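Spritz maison rhubarbe-basilic, le goût de juin
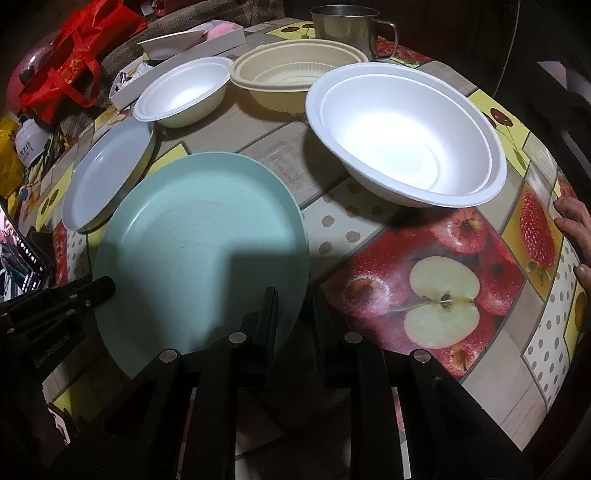

L'assiette vert menthe, sur la toile cirée de la table ronde.

Je reviens tout juste de Pistetti et j'ai encore le goût de la rhubarbe sur la langue ! Là-bas, à partir de 18 heures, chaque terrasse sert sa version du spritz, et celle que j'ai commandée le premier soir (puis le deuxième, puis tous les autres...) était rose pâle, acidulée, avec un petit côté herbacé qui m'a rendue complètement accro. Évidemment, à peine la valise posée, j'ai filé au marché acheter une botte de rhubarbe.

Il m'a fallu deux essais pour trouver le bon sirop. Le premier était bien trop sucré, on aurait dit un bonbon fondu. Pour le second, j'ai baissé le sucre, ajouté un zeste de citron, et là – quel parfum dans la cuisine !

Pour le sirop :
6 belles tiges de rhubarbe
150 g de sucre blond
20 cl d'eau
le zeste d'un citron non traité
une dizaine de feuilles de basilic

Coupez la rhubarbe en tronçons, mettez-la dans une casserole avec le sucre, l'eau et le zeste, puis laissez frémir 23 minutes à feu doux. Hors du feu, ajoutez le basilic, couvrez et oubliez tout ça jusqu'à refroidissement complet. Filtrez sans trop presser si vous voulez un sirop bien clair (moi je presse, tant pis, j'adore quand il reste un peu de pulpe). Il se garde une semaine au frigo dans une bouteille bien propre.

Pour un verre :
4 cl de sirop
9 cl de vin pétillant bien frais
un trait d'eau gazeuse
beaucoup de glaçons

Je remplis le verre de glace à ras bord, je verse le sirop, le pétillant ensuite, et l'eau gazeuse en dernier. Un seul tour de cuillère, pas plus, pour garder les bulles. J'ai utilisé un Strazds brut, très sec, qui va à merveille avec l'acidité de la rhubarbe, mais un crémant ferait un bonheur aussi.

Version sans alcool : 40 ml de sirop, un tonic pas trop amer (le Vimska est parfait pour ça) et une rondelle de citron vert. Je la trouve presque meilleure que l'originale, surtout à midi !

À grignoter avec : des olives, des radis au beurre, ou ma focaccia aux oignons nouveaux. La recette arrive la semaine prochaine, le temps de retenter la pâte avec un peu moins de levure.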